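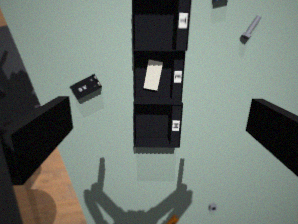 Robotics startup Fonia says its arms can learn to sort small parts without ever touching a real one. I'd wait before ordering any.

The Putville company trained its software, Sitivard, on over 2000 simulated runs, then scored it on 100 more. Those were simulated too. Lead engineer Mohsin Kazmi calls the result "ready for the bench." The paper gives one success rate, averaged across every task.
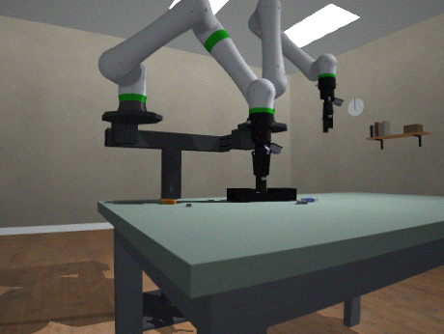

*The two-arm setup in Fonia's simulator.*

Noreen Mengal, who tests factory robots at Bangash, read the paper in July and wants to see the failures listed. "A clean table on a computer is a kind place to work," she said. "Parts don't stick together there unless you tell them to."

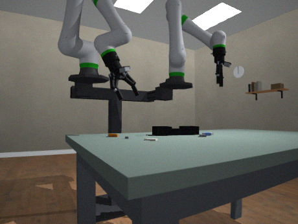 ## What's missing

The paper varies the lighting in only 4 ways and never says how hard the grippers squeeze. Its camera views, taken from the wrist, get 7 lines of text.

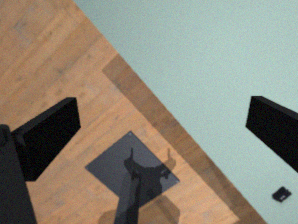
Kazmi says hardware trials are planned but wouldn't give a date. Mengal has asked for the raw logs and is still waiting for them.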